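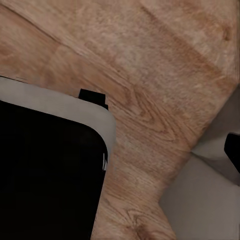

Light wood surface, seam between boards at upper left.

GUTELL FLOORING INSPECTION CHECKLIST
Site: Dinia, ground floor, Grarkbridge
Date: 6/19/24
Inspector: Selorm Bonsu
Reviewed by: Teresa Prata
Inspected area: 2,116 sq ft

1. Walking surface
Trip edges at board joints: PASS
Splinters or raised grain: PASS
Loose boards underfoot: FAIL
Comment: Two boards move at the pantry door. Refasten and recheck under load. The same boards were listed in March and closed without a signature.

2. Transitions and thresholds
Strips fixed at both ends: PASS
Height change marked: FAIL
Comment: Marking tape at the rear threshold has worn through. Replace the full length. Do not patch.

3. Slip resistance
Finish intact on main route: PASS
Entrance mat lies flat: PASS
Cleaner diluted per label: NOT CHECKED
Comment: Supply closet locked at time of visit. Prata to confirm with the Bragança office, where the key log is kept.
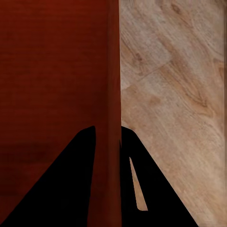

4. Escape route
Clear along full length: PASS
Door opens without a key: PASS
Comment: Door closer is slow on the last part of the swing. Adjust at next service.

5. Floor loading
Load sign posted at storage bay: FAIL
Shelving anchored: PASS
Comment: Sign missing. Posted limit on the drawing is 100 lb per sq ft. Hold new deliveries to the bay at 80 until the sign is back up.

6. Moisture
Meter readings taken along north wall: PASS
Staining at baseboard: PASS
Comment: Meter last calibrated in March. Certificate attached to the office copy only.

Open items: 1, 2, 3, 5
Item 1 to be closed before the pantry door is used for carts. Remaining items at next visit.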